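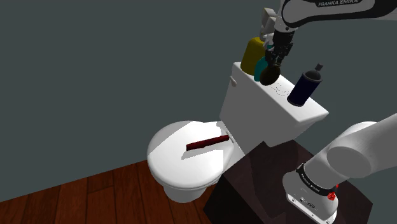 Ticket 828 – Boridau office, mail relay
Status: open, waiting on vendor
Last update: 2008-09-30

Symptom: outbound mail to Witomari sits in the queue for about 400 seconds, then leaves normally. Inbound is fine. Other domains are fine.

Checked DNS from the relay. Forward lookup returns at once, reverse lookup times out on the first server and succeeds on the second.

Swapped the resolver order. Delay dropped to 100 seconds – better, still wrong.

Restarted the queue runner. No change.

Firewall log shows ident requests (port 113) dropped silently. Changed the rule from drop to reject. Delay gone for the test account, still present for the Sernodano list.

List config dates from June and still points at the old Wyss gateway. Asked Wyss for the current host name. Do not close until the list has been retested.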